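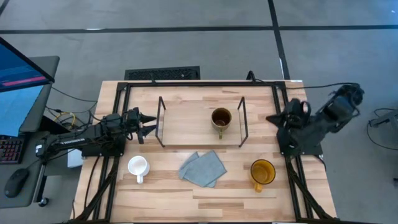
Zavala is a set of 1,398 short science explainers in English and Turkish, written for readers aged 12 to 15 and tagged by reading level. It was put together to test whether software can tell a hard explanation from a merely long one. I doubt that it can, and the tags should be read with that in mind. Most entries are about ordinary things: why ice floats, how a magnet picks up a nail, why a butcher-block tabletop is made of pale and honey-toned strips of wood instead of one wide board. The wood entries drew more complaints from teachers than anything on genetics, mostly over the word "grain."

Version and contact

Release 6, dated 22 April 2022. Maintained by Canan Yaman. Corrections go to her, with the entry number in the subject line.

What is in the files

One row per explainer: entry number, topic, English text, Turkish text, reading level from 1 to 5, source. Of the entries, 1,073 came out of the Setovix classroom software. The rest were written by hand for the Dusdale pilot. The source column says which is which, and you should look at it before you average anything.

How the levels were set

Two readers scored each English text. Where they disagreed, the higher score was kept. The Turkish text simply inherited the English score, which I would not defend. Turkish sentences in the chemistry section are noticeably harder than their level claims.

Claims we do not make

The Tiltuvier brochure says students "learn faster" with these texts. We have not seen a study behind that. The Dusdale pilot had no comparison group, and the quiz was written by the same people who wrote the explainers. Please don't cite this data set as evidence that anything works.

Known problems

Level 5 is thin outside biology.
Several astronomy entries repeat the same paragraph under different titles.
Some Setovix texts refer to animations that are not included.
The July revision of the topic list has not been applied.

Use

Free for teaching and research. Keep the source column if you pass the files on.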